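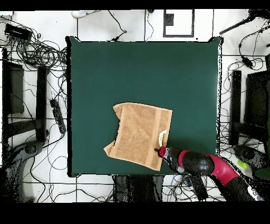

2. Method

The task was to take a terry towel from a crumpled start and bring it to a flat rectangle using one arm. Our group (Graner section, advisor Letay Lencho) wrote the grasp selection and reused the motion planner from the Endale project of the previous year.

The overhead depth image is thresholded against the green work surface to give a towel outline. Corner candidates are taken from the outline and ranked by angle and by distance from the arm base. Candidates beyond 380 mm are dropped.

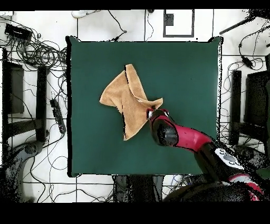
After the grasp, the arm lifts the cloth 80 mm and drags it outward along the line from the towel's center to the chosen corner. The process repeats until the outline fits a rectangle or the limit of seven grasps is reached. Depth pixels are lost along dark edges - mostly on the arm itself - so a median filter is applied before the outline step.
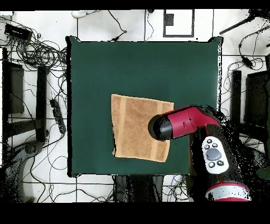
Figure 3. Gripper over the right portion of the towel.

2.1 Known problems

Folded layers are read as part of the outline, which produces false corners. The Allden filter removed some of them in December but added 300 ms per cycle, and we left it off for the final runs. Grasp depth is still a fixed value set by hand. The settings file is in the Riltberg folder with the planner code.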